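Morley Serving Tray, Large, Dark Brown
Item 934 -- Trays & Tableware

I've been selling the Morley for a while now and it's still the one I grab at home when there's more on the table than I can carry in one trip. It's a plain rectangle, dark brown, with a raised rim that runs all the way around. No pattern, no fancy cutouts. I like it for clearing up after supper as much as for bringing things out, and that's how I'd suggest you think about it too. A few bowls and plates sit on it together and you're not chasing forks across the floor.

The color is the part people ask me about most. It goes dark enough that it looks good on a reddish wood table like the one here, and white dishes really stand out against it. If your dishes are dark you might want the Plarcombe in cream (same maker, slightly shorter, and I only have six left of those).
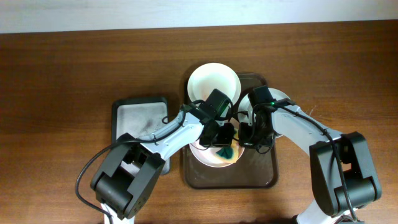 Mine came in January and I was a little worried the rim would be too low for soup bowls, but I've carried four full ones out to the porch and nothing went over the side. My only gripe is that it doesn't fit in my dishwasher standing up, so I wash it in the sink.

Yes, the dishwasher thing! I get that a lot. The Morley will go through a cycle fine if your bottom rack is roomy, but in a narrow machine it blocks the spray arm and then everything behind it comes out gritty. Sink, warm water, soft sponge, done. Please don't use steel wool on it, I've seen what that does and I can't swap a scratched tray. For dried-on sauce, lay a wet cloth over the spot and go have your coffee.

Now, sizes. I sell the large on its own or with the small Tralidgate metal tray, and I'd go for the pair if you have the shelf space. The small one is silver with rounded corners and its own raised rim, and it's what I use for the bits that shouldn't roll around with the plates -- shrimp, lemon wedges, the last two meatballs that somebody swears they're going to eat later. Set it next to the big tray while you clear, move the leftovers over first, and then stack the dishes. I used to do it the other way around and kept ending up with cold noodles under a bowl.

One thing about the metal one: it shows water marks. It just does, they all do, and mine has had them since the first week. A dry dish towel right after washing helps a lot. If you want it shiny every time you have company, you'll be wiping it again before they come (I don't bother).

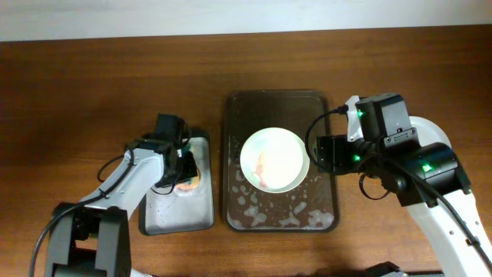

For storage I keep the small one lying flat inside the large one, with a paper towel in between so the metal doesn't rub. They slide into the gap beside my fridge. You could hang the large one if you added a hook, but there's no hole for it and I wouldn't drill one.

What you can order

Morley large, dark brown: item 934
Tralidgate small, silver metal: item 865
The two together: item 800
Plarcombe, cream: ask me first, I need to check the shelf

Orders go out from the Salem shop. I pack the trays myself, large one wrapped in brown paper with cardboard on both faces, and so far the corners have been getting through okay. If one does show up dinged, send me a note with your order number and I'll send another. No need to mail the bad one back unless I ask.

Returns are fine as long as the tray hasn't been used for food. I know that sounds fussy but I can't resell it once it's had dinner on it. Color returns are fine too -- brown looks different in every kitchen, and if it fights with your table, just send it back and we'll try you on the cream.

The next batch of the Morley is due 22nd June. If the button says sold out, you can still put your email in the box and I'll write when they're unpacked. Pairs usually go first, so tell me in the note if you'd take the large by itself.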